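Forum Robotik & Automation > Kaufberatung > Bausätze und Übungsmaterial

Thema: Steckbrett-Set von Mativik, taugt das was?

mareike_g
13. November 2023
Hallo zusammen, ich hatte ja im Oktober schon mal gefragt, ob jemand das Steckbrett-Set von Mativik kennt. Kam nicht viel, also hab ich's halt selbst bestellt :-) 328 Euro mit Versand, dafür gibt's die Platten, die blauen Steckteile und Zugriff auf die Aufgabenvorlagen. Wir wollen damit zweihändiges Greifen und Einsetzen üben, also Stifte in Löcher, Zylinder in Schlitze, das Übliche.

Aufbau ging fix: Tisch, schwarzer Vorhang dahinter, Brett in die Mitte, Arme links und rechts ran.
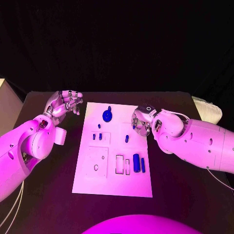
Was mir gut gefällt: Die Teile sind wirklich verschieden groß, vom winzigen Stift bis zum dicken Zylinder, da merkt man sofort, wo die Finger an ihre Grenzen kommen. Was mir nicht gefällt: die Anleitung. Vier Seiten, davon eine Seite Garantie. Welche Startposition für welche Aufgabe gedacht ist, darf man sich selber zusammenreimen.

Hat das noch jemand im Einsatz? Und lohnt sich das Erweiterungspaket?

Gruß
Mareike Görtz

kabelsalat
Nö, lohnt nicht. Ich hab das Grundset seit dem Frühjahr und finde es ehrlich gesagt überteuert. So was druckst du dir an einem Wochenende selber aus. Das Erweiterungspaket kostet noch mal 300 Euro und da sind im Grunde dieselben Formen drin, bloß kleiner.

Omomton
@kabelsalat: Selber drucken hab ich durch, danke. Nach dem dritten Versuch klemmte bei mir immer noch der halbe Satz, und vergleichen konnte ich meine Ergebnisse mit keinem. Wenn du mit anderen Gruppen Zahlen austauschen willst, kauf das Set und gut is.

@Mareike: Mit welchem Licht arbeitest du? Blau auf Weiß ist super, solange die Kamera das auch so sieht. Ich hatte mit der Erkennung richtig Ärger, bis ich alles fest eingestellt hab.

mareike_g
Stark pink, und zwar mit Absicht. Wir wollen wissen, wie gut die Erkennung mit fiesem Farblicht klarkommt, normales Licht läuft daneben als Vergleich.

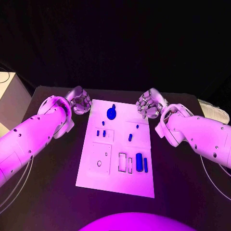
Geplant sind 300 Durchläufe pro Lichtstimmung. Ob ich das durchhalte, ist eine andere Frage, das Zurückstellen der Teile nervt nämlich jetzt schon. Gibt's da einen Trick? Ich leg mir die Startposition bisher immer nach Augenmaß zurecht und ärger mich hinterher.

kabelsalat
Dünne Markierung aufs Brett, fertig. Oder du nimmst die Schablone von Flerik, die liegt bei denen im Zubehör.

Omomton
Bloß keine Markierungen aufs Brett! Dann lernt dir das Modell die Markierung und sonst gar nichts. Ich würd die Teile sogar extra ein bisschen versetzt hinstellen, jedes Mal anders.

kabelsalat
Dann kannst du aber auch nix mehr vergleichen, war das nicht eben noch dein Argument? ;-)

Omomton
Startposition würfeln und mitschreiben. Geht beides.

Meesuk
Klinke mich mal ein. Wir hatten das Set leihweise da und haben es zurückgegeben. Für Zweifingergreifer prima, für Fünffingerhände fand ich die kleinen Stifte eine Zumutung. Mareike, kannst du mal zeigen, wie deine Hände zum Brett stehen? Wenn die rechte so nah an den Teilen parkt, verdeckt sie dir doch die Hälfte.

mareike_g
Klar, bitte schön. Mit dem Verdecken hast du leider ein Stück weit recht, rechts verliere ich öfter mal ein kleines Teil aus der Sicht.
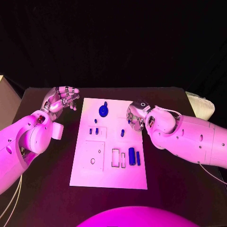
Beide Hände über dem Tisch am Brett, rechts unter der Faust das kleine blaue Teil im Schatten.

Dass die kleinen Stifte eine Zumutung sind, sehe ich aber anders. Genau dafür hab ich das Ding gekauft! Wenn alles leicht zu greifen wär, könnt ich auch Bauklötze nehmen.

Meesuk
Okay, Punkt für dich. Parkposition weiter nach außen würde ich trotzdem probieren, bevor du mit der großen Serie anfängst. Und wie sieht das Ganze bei normalem Licht aus?

mareike_g
So, mit weißem Bogen drunter:
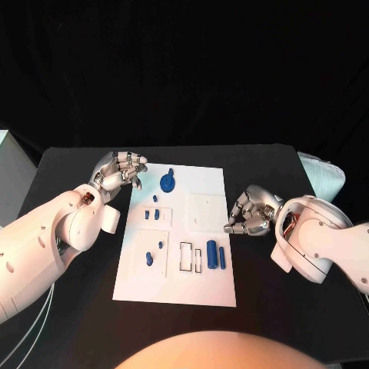

Blaue Teile und Platten auf dem weißen Bogen, hinten der schwarze Vorhang.

Mein Problem dabei: Die weißen Platten heben sich vom Papier kaum ab, die quadratische oben rechts neben dem Knopf findet man ja selbst mit bloßem Auge nur mit Mühe. Ein grauer Bogen wär wohl schlauer. Oder hat Mativik die Platten auch in Farbe? Im Shop hab ich nix gefunden.

Omomton
Schreib denen einfach eine Mail, der Support ist netter als die Anleitung. Grau würd ich aber so oder so testen, matt, sonst spiegelt's.

kabelsalat
Oder halt selber drucken. In Grau.

mareike_g
Du gibst auch nie auf, oder? :-D Mail an Mativik ist raus, ich meld mich, wenn was zurückkommt. Das Erweiterungspaket lass ich erst mal.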